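Shop Resources > Tool Safety > Checklists > Air Compressor and Hose Inspection

Air Compressor and Hose Inspection, Horkwood shop
Checked by: Hongjun Jin
Month: March

Tank and regulator

1. Tank drained at the bottom valve — OK. A little rust in the water, same as last time.
2. Relief valve moves freely when the ring is pulled — OK.
3. Regulator holds at 90 psi with the line closed — OK. Watched it for 15 minutes and the needle stayed put.
4. Belt guard tight — NO. Two bolts missing on the motor side. Replace before the Vandmont job starts.
5. Oil at the middle of the sight glass — OK.

Hoses and fittings

6. Hoses free of cuts, bulges and soft spots — NO. The Biteck hose is cracked next to the coupler. Tagged and taken off the reel.
7. Couplers lock and do not leak under soapy water — OK on both drops.
8. Safety clips fitted on impact wrench lines — OK.
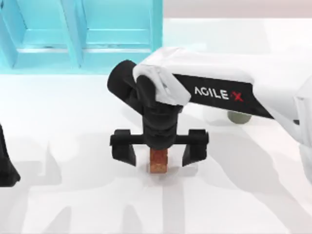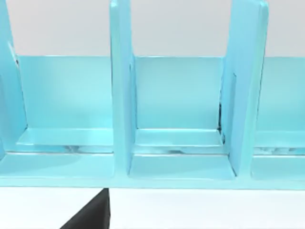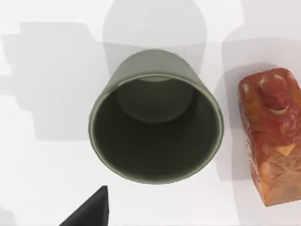
Air tools

9. Trigger returns on its own when released — OK, all tools.
10. Impact sockets only, no chrome — NO. Found a chrome socket on the Hao wrench. Removed it.
11. Inline oiler filled — OK. Topped up.
12. Grinder guard in place and wheel rated for the tool speed — OK. Wheel changed.
13. Air shut off and line bled before changing sockets or wheels — reminded the evening crew.

Open items: 4 and 6. Compressor stays locked out until the guard bolts are in. Recheck at 2 p.m. once the parts are here.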